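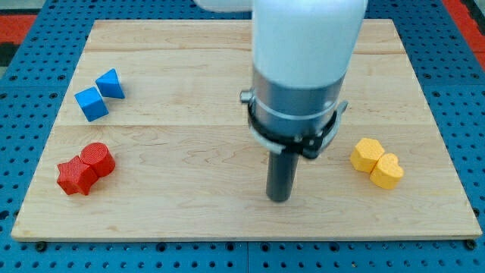 A board of pale maple planks with the grain visible across its surface.

Nallholm opens consultation on new rules for timber sales and labelling
29 Sep 2026

Nallholm Council has opened a public consultation on proposed rules for the labelling of hardwood sold at the town's covered market and at the Grito trading yard. The draft rules would apply to boards, planks and finished household goods, and would require sellers to state the species of wood, the region in which it was felled and whether the surface has been treated.

The proposals follow a review of trading standards carried out for the council by Hader, which examined 233 items on sale at the two sites over the spring and early summer. The review found that most sellers gave the species correctly when asked, but that written information was often missing or out of date. Maple, beech and birch were the woods most often left unlabelled. In several cases a general term such as 'light hardwood' had been used for more than one species.

Under the draft rules, a label or printed card would have to be displayed with each item or batch. Offcuts sold by weight would be exempt, as would second-hand furniture. Sellers who hold a current pitch licence would have 90 days from the date of adoption to bring their stock into line, and no penalty would be applied during that period.

The council has also asked for views on whether goods intended for contact with food, including chopping boards and serving boards, should carry a separate note on oils and finishes. Two options are set out in the consultation paper. The first would make the note compulsory for all such goods. The second would require sellers to provide the information on request and to keep a written record of it for inspection.

The Saxena Centre will hold printed copies of the paper and response forms at its front desk during normal opening hours. Large-print copies are available from the same desk. Forms may be returned there or posted to the Licensing Office, quoting reference 2323. Responses from outside the town will be accepted from those who trade in Nallholm or buy goods there regularly.

The council said in a statement that the existing market byelaws made no mention of timber and had been drawn up mainly with fresh produce in mind. It added that the cost of preparing labels was expected to be small – a standard card will be supplied free of charge to licensed sellers – and that advice on identifying species would be offered to those who need it.

A report on the responses will be presented to the full council in December. Pitch fees and trading hours are not affected by the proposals.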